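Progress report to Stusamico, October 12, 2018
Project: Ikurell handling line, Hollenstein site

**Status.** The line ran on two shifts through September. Over 2000 cartons were placed without manual lifting. Stops for mis-picks remain the main loss, and most occur on soft packs.

**Staff.** Two packing posts have been changed to demonstration and checking work. The people in them now use hand-held grippers to show the grasps that the line will repeat. Pay grades are unchanged. Wrist fatigue was reported after long sessions, so a session is now limited to nine minutes, followed by a change of task. 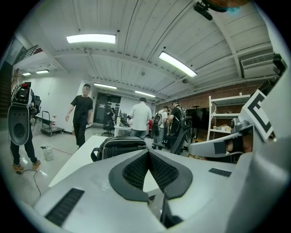 *Fig. 1. Hand-held grippers in use, with the brick wall and shelving at the back of the room.*

**Open items.** Clelanus has still to deliver the revised finger pads. The job description for the new posts is in draft and needs approval from the site manager before the next payment is requested. Training hours are booked to the project budget until then.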